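The Starter That Came Over in 1889

Every sourdough bakery eventually acquires a legend, and the one at Deronden is better than most. The starter, says a card propped by the register, has been fed without a break since 1889. It crossed an ocean in a crock. It lived through a house fire. A loaf made with it costs a good deal more than the loaf on the shelf below.

I asked Comfort Nartey, who runs the counter, where the date came from. She said it was on the card when she started. The owner, Etornam Asante, told me he got it from the woman who sold him the business, and that she had it from an uncle. There is no letter or bill of sale, and the crock is gone.

None of this makes the bread bad. I liked it. But an old starter is a strange thing to pay for. Yeast and bacteria in a jar turn over constantly, and what you have after a few months of feeding depends a great deal on the flour, the temperature of the room and how often somebody remembers to do it. Move a jar to a new kitchen and you may soon be keeping a different mix of creatures from the one you carried in. 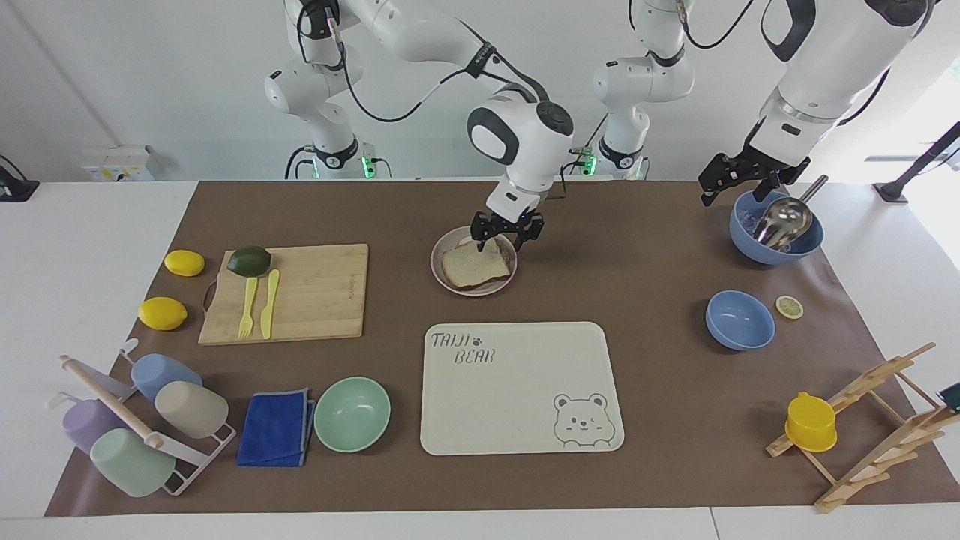
Selorm Bonsu taught evening baking classes for years and has heard every version of the story. "It's always a grandmother or a gold miner," she said. "I ask what they feed it, and it's supermarket flour." She keeps two jars herself. One began in March, on her own windowsill, and she says her students can't pick it out from the older one.

I tried a version of this at home, with three friends and no claim to science. I bought a loaf from Deronden and baked another from a young starter, using 500 grams of flour and a recipe from Bonsu's class. Aba Dankwa preferred mine. Sena Bawa preferred the bakery's, then changed her mind once it was toasted. The third guest wanted butter.

Meanwhile a mail-order outfit called Skavar will sell you a dried packet of "heritage culture," with a certificate. I wrote to ask what the certificate certifies. The reply thanked me for my interest in heritage.

Asante, to his credit, didn't argue much. He bakes 275 loaves on a busy morning and thinks the long overnight rise does most of the work. Would he take the card down? He looked over at the register, where a customer was taking a picture of it, and said he'd think about it.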